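Speed limits for bin picking trials – what do you write down?

Ullar_Pete
Posted in Cell Safety and Standards

We're rewriting our good practice sheet for picking cells and I'd like to see what other people use. The old one says "reduced speed when teaching" and leaves it there. I want a number and a list of checks before anyone presses start. My draft has 10 per cent override for the first run after any change to the bin, the gripper or the program.

poonam_nishad
We hold to 250 mm/s at the tool for all teaching, whatever the override says. Ten per cent of what? If the programmed speed is high you can still get a nasty knock. Write the limit in mm/s.

Also add bin fixing to your checks. Ours is clamped to the boards and the clamps get looked at before each session. If the bin shifts, every taught position near a wall is wrong. Coloured blocks in ours at the moment, with the finger down at the thin red one:
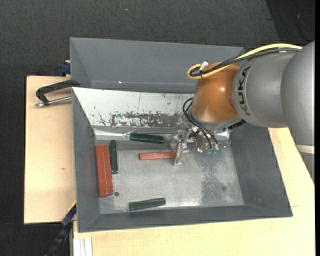 Re: Speed limits for bin picking trials

Daltelex
Agree on mm/s, don't agree on clamps. Hand clamps are fine for a week – after that the bin should be bolted. Our rule is no G-clamps on anything the arm can reach.

poonam_nishad
We change bins too often to bolt them. The clamp bodies are in the collision model, so the planner keeps clear.

Daltelex
And when someone moves a clamp and doesn't update the model?

poonam_nishad
Then they've skipped step 2 on the sheet. Same as if they bolted the wrong bin down.

Kaushik
Whichever you pick, put hoses and cables on the list. We logged 377 picks in October before a hose snagged on a bin wall. Now we jog the wrist to both ends of its travel by hand and watch the slack.

Ullar_Pete
Thanks. Limit changed to mm/s and hoses added. I'll leave clamps as "bolted, or clamped and checked each session" – Daltelex can cross the first comma out on his copy.

Daltelex
I will.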